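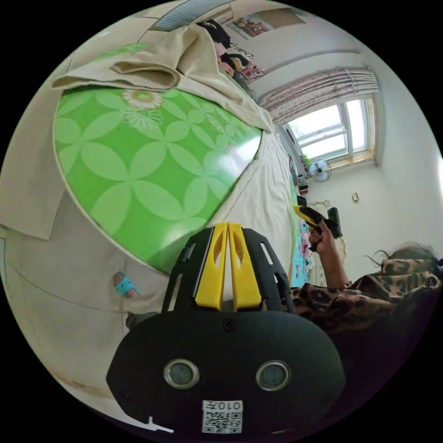
**Haushaltsführung in der Praxis, Skript zu Einheit 4: Bett, Tuch, Kleiderhaufen**

So, Donnerstag wieder, und ich fange ohne lange Vorrede an, weil wir letztes Mal bei den Putzmitteln hängen geblieben sind und das Bett dabei völlig unter den Tisch gefallen ist. Wer gefehlt hat: Die Mitschrift von Mylene Manalo liegt im Kursordner, sie ist besser als meine eigene.

Mein Thema heute ist das Schlafzimmer, in dem zu viel auf zu wenig Platz liegt. Ich meine damit kein verwahrlostes Zimmer, sondern ein ganz normales: ein großes Bett, am Kopfende die Decke in losen Falten, dahinter ein Berg dunkler Wäsche an der Wand. Ich kenne das von zu Hause sehr gut (mein Berg hat eine eigene Postleitzahl verdient). Wir gehen das in der Reihenfolge durch, in der ich es selber mache. Ihr dürft gern eine andere haben, aber probiert meine bitte wenigstens einmal aus!

## 1. Zuerst Licht und Luft

Vorhang auf, Fenster auf, Decke zurückschlagen. Dann rausgehen und Kaffee trinken, oder Zähne putzen, mir egal. Ein frisch verlassenes Bett sofort glattzuziehen sieht ordentlich aus, schließt aber die Feuchtigkeit der Nacht ein. Eine halbe Stunde offen liegen lassen ist ein guter Richtwert, im Winter darf es bei kräftigem Durchzug auch kürzer sein.

Steht eine Pflanze auf der Fensterbank, kommt sie vorher weg oder ganz in die Ecke. Ich habe in meinem Leben schon genug Blumenerde aus Spannbetttüchern geschüttelt.

Wandventilatoren sind im Sommer herrlich, aber schaut euch mal das Gitter an, bevor ihr sie nach Monaten wieder einschaltet. Staub abwischen, Stecker vorher ziehen, fertig. Das Gleiche gilt für Lüftungsgitter unter der Decke: Lamellen trocken abbürsten und erst danach das Bett machen. Von oben nach unten, immer. Rostam Mazandarani hat in der letzten Übung erst das Laken gespannt und dann oben gewischt, und wir haben alle etwas gelernt.

## 2. Die Liegefläche freiräumen

Alles, was nicht zum Schlafen gebraucht wird, runter vom Bett. Gerade die kleinen Sachen! Haarspangen, Spielzeug, Ladekabel, einzelne Socken. Auf einem hellen Laken sieht man sie ganz gut, in einer gemusterten Decke verschwinden sie und tauchen im Flusensieb wieder auf. Ich stelle mir dafür eine Schüssel ans Fußende. Reinwerfen, später sortieren.

Große, sperrige Dinge wie aufblasbare Bälle legt bitte auf den Boden in eine Ecke, in der niemand drüberfällt. Sie rollen nämlich immer genau dann los, wenn man beide Hände voll Stoff hat.

## 3. Laken und Auflage

Zwei Schichten, zwei Handgriffe. Das Laken gehört straff über die Matratze, und zwar so:

1. Obere Ecke auf eurer Seite einschlagen.
2. Diagonal gegenüber die untere Ecke.
3. Dann die beiden restlichen.
4. Mit dem Unterarm von der Mitte nach außen streichen.

Der dritte Schritt ist der, bei dem geflucht wird. Hängt danach an einer Seite ein langer Lappen herunter, liegt das Laken vermutlich quer. Das passiert mir auch noch – gerade bei fast quadratischen Betten fühlt sich beides richtig an.

Die Auflage oder Matte kommt obendrauf und muss überhaupt nicht bis zum Rand reichen. Wichtig ist, dass sie flach liegt und keine Wellen wirft. Wer eine gemusterte hat, ist im Vorteil: An den Motiven sieht man sofort, ob sie schief liegt. Wer eine einfarbige hat, peilt über die Kante.

Radomír Trnka hat gefragt, ob man Auflagen mitwaschen kann. Manche ja, manche auf keinen Fall, es steht auf dem Etikett. Bei Füllungen, die verklumpen, lieber lüften und ausbürsten.

## 4. Das zerknüllte Tuch

Jetzt zum Herzstück der Stunde. Ein knittriges Stück Stoff aus dem Haufen zu ziehen und zu falten klingt nach Kindergarten, aber die meisten von euch verlieren genau hier ihre Zeit. Ihr sucht mit beiden Händen im Knäuel nach Ecken. Lasst das! Packt den Stoff irgendwo, hebt ihn hoch und lasst die Schwerkraft arbeiten.
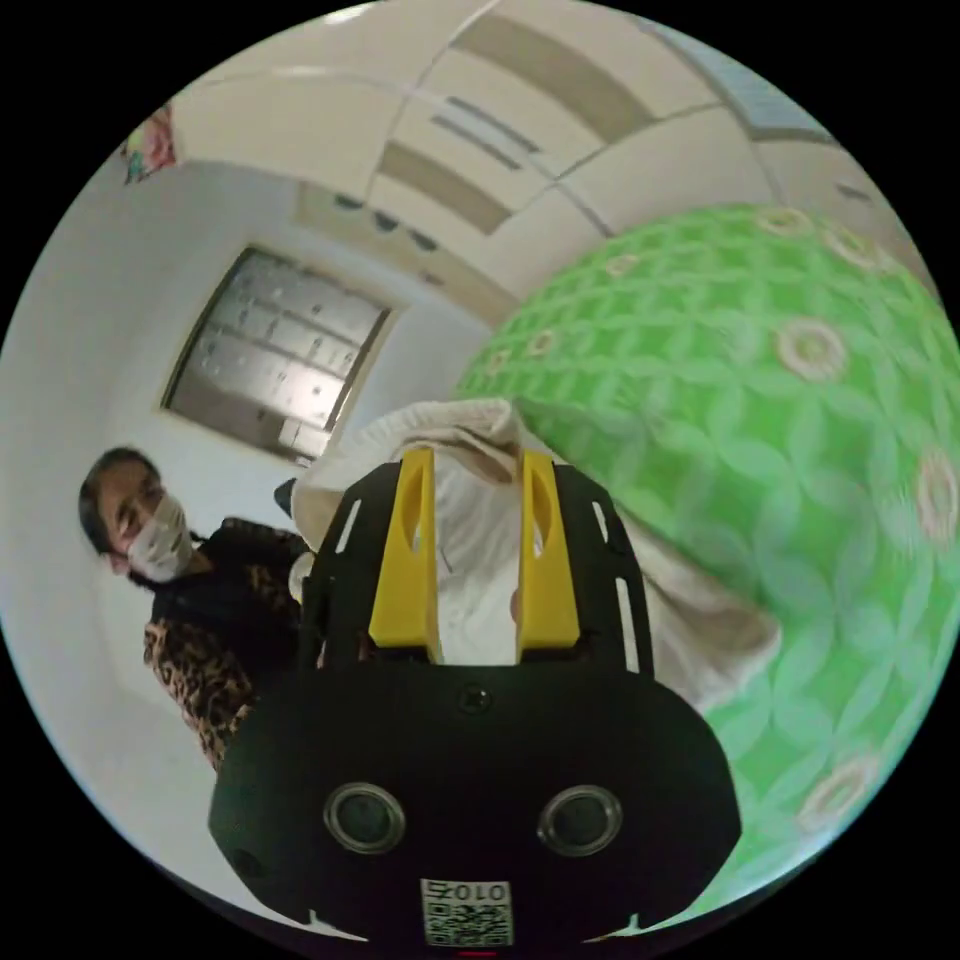
*Abb. 2: Weißes Tuch, noch zerknüllt, dahinter der grüne Ball.*

Was beim Hochheben nach unten fällt, ist meistens eine Ecke oder wenigstens eine Kante. Die fasst ihr mit der freien Hand und lasst oben los. Dann hängt der Stoff neu, und die nächste Ecke ist leicht zu finden. Von dort wandert ihr an der kurzen Kante entlang zur Nachbarecke, schüttelt einmal kräftig und legt Kante auf Kante.

Zum Schütteln noch etwas: Haltet Abstand zum Gesicht, vor allem bei Sachen, die lange gelegen haben. Wer auf Hausstaub reagiert, trägt eine Maske. Das sieht keiner schief an, und ich mache es bei alten Decken inzwischen auch.

Bei weißen Stücken lohnt sich ein kurzer Blick gegen das Licht. Flecken, die man jetzt findet, kann man noch behandeln. Einmal gebügelt, sitzen manche für immer.

Ermanno Fontana faltet übrigens alles auf dem Bett, Shahab Shirazi alles in der Luft. Beides geht. Auf dem Bett wird es glatter, in der Luft geht es schneller, und bei großen Laken gewinnt das Bett haushoch.

## 5. Der Haufen an der Wand

Bitte nicht von oben nach unten abarbeiten! Nehmt den ganzen Haufen, legt ihn mitten auf das gemachte Bett (ja, wirklich, dann muss er bis abends weg) und macht drei Stapel:

- **Tragen:** sauber, kommt in den Schrank oder an den Haken
- **Waschen:** kommt sofort aus dem Zimmer
- **Weiß nicht:** höchstens eine Armlänge hoch, wird am Ende entschieden

Dunkles und Gemustertes trenne ich dabei gleich mit, das spart mir später das Sortieren vor der Maschine. Neue gemusterte Tücher wasche ich beim ersten Mal allein. Die Geschichte von meinem rosa Geschirrtuch kennt ihr ja.

Und Decken: einmal längs, einmal quer, dann in Dritteln zum Kopfende hin. Wer die Decke lieber locker liegen lässt, soll das tun. In der Prüfung will ich sie gefaltet sehen, zu Hause seid ihr frei.

## Zum Üben bis nächste Woche

Nehmt euch ein Handtuch und ein Bettlaken, knüllt beide richtig fest zusammen und faltet sie nach der Methode aus Abschnitt 4. Dreimal hintereinander, mit Uhr daneben. Schreibt die Zeiten auf und dazu einen Satz, an welcher Stelle es gehakt hat. Mich interessiert der Satz mehr als die Zeit.

Wer mag, macht außerdem vor und nach dem Aufräumen des eigenen Betts eine kleine Skizze, wo was gelegen hat. Strichmännchenniveau reicht völlig. Wir brauchen sie für Einheit 5, da geht es um feste Plätze und darum, warum der Stuhl neben dem Bett keiner ist.

Die Zettel bitte vor der Stunde in mein Fach legen, nachher komme ich nicht mehr dazu, sie anzuschauen.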